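Jullham Rovers is a soccer club from the small town of Jullham, best known for its long and friendly rivalry with neighboring Garnthorpe. The home ground, Nondberg Park, holds 2,000 people – though a league game on a chilly February evening usually draws nearer 644. Younes Benmoussa coached the side for many happy seasons, and Sunee Ratanaporn followed him. 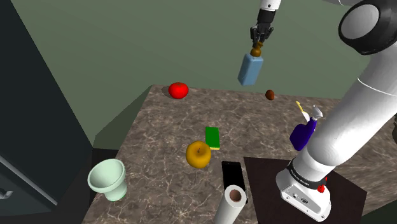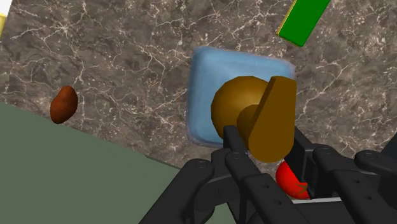
Supporters still talk fondly of the cup replay at Garnthorpe, when 300 of them made the trip on foot.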